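Household Robots and the Last Half of the Chore

By Marcelino Collado
June 2022

The usual question about household robots is whether they can pick things up. They can, and have been able to for years, provided the thing is rigid, dry, and sitting where the software expects it. A better question is how much of a chore consists of picking things up. My answer, after a long stretch of keeping logs for a small appliance testing firm, is less than half.

Take laundry. The grasp is the part that gets into the video. The remainder is finding the sock behind the hamper, deciding whether the towel is clean, opening a door with a magnetic catch, and noticing that the load is too big. At Paltent we broke one load of wash into steps and timed people and machines on each. Across 1,777 attempts by machine, 697 ended with the step complete and no human hand involved. The failures were seldom dramatic. A finger caught a hem. A wrist reached its joint limit with the shirt halfway through the opening. The controller waited for a depth reading that dark glass would not return.

Shops do better, and the reason is dull. At Bredix, a packaging plant I visited in October, an arm moves trays from a rack to a belt all shift. The trays are identical, the rack is bolted down, and a technician adjusted the lighting until the reflections went away. Every variable that a kitchen leaves open had been closed by somebody with a wrench. I count that as good engineering, but it tells us very little about kitchens.

Walking machines complicate matters further. Legs are attractive in a house because houses have stairs and thresholds. They also mean that every reach is a balance problem. To take something out of a low basket, a person bends, shifts the hips back, and thinks about dinner. A humanoid has to plan the bend, the grip, and the recovery together, and an error in one becomes an error in the others. Overhead support and external cabling take some of that load away during development. They should be counted when results are reported.

I would ask developers for 4 numbers: attempts, completions, interventions, and elapsed time including resets. Akach, whose test sheets I have used, prints all of them on one page. A machine that completes 80 percent of its attempts sounds close to useful. In a home it means that one basket in five is left for the owner, who also has to find out which one.

My own estimate is that single chores in prepared rooms will come first, and that preparing the room will be most of the cost.

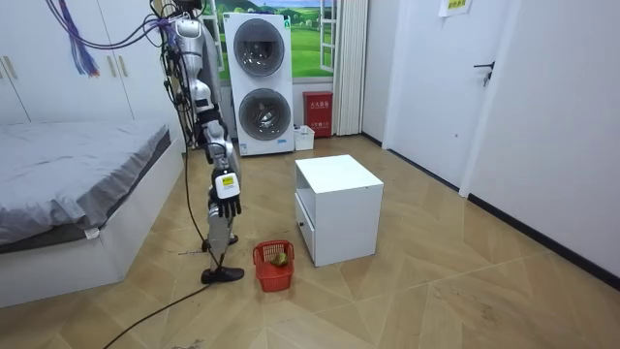

The cost of preparation rarely appears in a price estimate. Shelf heights, door clearances, and floor surfaces all have to be checked, and then checked again when the furniture moves. Until a supplier will quote for that work along with the machine, I would hold off on buying one for the house.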